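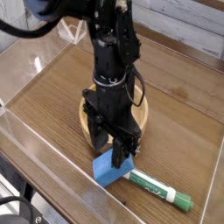
Bench arm and gripper with a blue block, a green marker and a wooden bowl, inside clear acrylic walls.

Budgeting for a bench arm

1. List every item before requesting quotes: arm, gripper, cables, enclosure panels and spare fingers.
2. Enter the enclosure as a separate line - Cluten allows 403 dollars per station.
3. Plan for 4 stations at most in the first year.
4. Send the completed sheet to Elvira Quintero by the end of May.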